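Can they do chores yet or not
General > Shop & Home Automation

nirby_lathe
Friday, August 21, 2026
Been reading the Ginthorpe thread, everybody says house robots are 2 years out. Were saying that in February too. Seems to me the hard part is soft stuff and little stuff. Clay, dough, anything in a thin plastic dish — squeeze too much and you crack it, too little and it's on the floor.

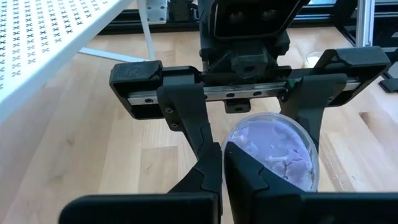
My kid can put a lid on a tub of dough without looking. Show me a machine doing that 80 times in a row and I'll shut up.

Rantala70
80 is a weird bar. I don't do anything right 80 times in a row. Unloading the dishwasher I lose a glass a month.

nitdale_mike
Disagree w/ OP. Grip force is mostly sorted, it's the tidying that kills them. Clearing a table means deciding what goes where. Candlesticks, candles, a plant you don't touch.

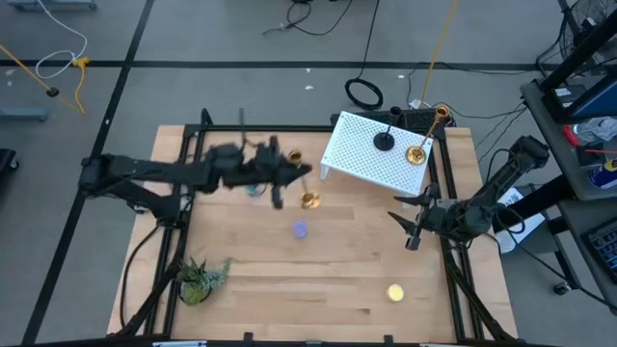
And shiny metal is rough on cameras. We had a Rantala cell at the Nitdale shop, fine on dull parts, polished ones it missed 3 tries out of 70. Doesnt sound bad till you're the one picking up after it.

nirby_lathe
3 out of 70 is better than I'd of guessed

Rantala70
Parts in a tray aren't a living room though

nitdale_mike
Right, what I said. Two arms helps, one holds one moves. Still slow. I'd take slow if it ran while I'm at work

hexnut_b
so is anyone buying one or are we just arguing again

nirby_lathe
arguing. price on the Ginthorpe one?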